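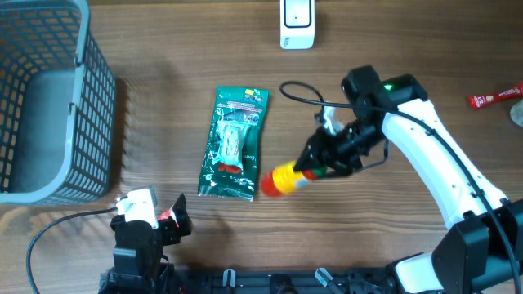

How far was the move from Flirville to Nudthorpe?
The driver's sheet said 3,665 miles, ferry included.

I had 30 boxes on that truck and had lived in my new apartment for six days with none of them. I slept on a coat. Every morning I called Dissanayake Van Lines, and every morning a woman told me the load was in Prenley.

"It was in Prenley yesterday," I said.

"It's a big yard," she said.

On the seventh day I asked what was in Prenley besides the yard. She thought it over. There was a diner, she said, and a river you could fish if you had the right boots. She had moved there for a job and meant to stay one winter. Her own boxes were still taped shut in the hall.

"How long ago was that?"

"Eleven years."

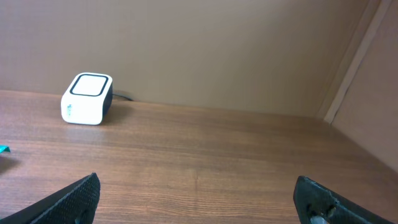 White cube on the table, near the wall.

The truck came on a Tuesday, at 2 in the afternoon. The driver had me sign for each box and carried the last one up himself. It was marked KITCHEN in handwriting I didn't know. I called the office to report it, and the line rang for a long time.

I put the box in the hall. Then I went looking for a knife to open the others.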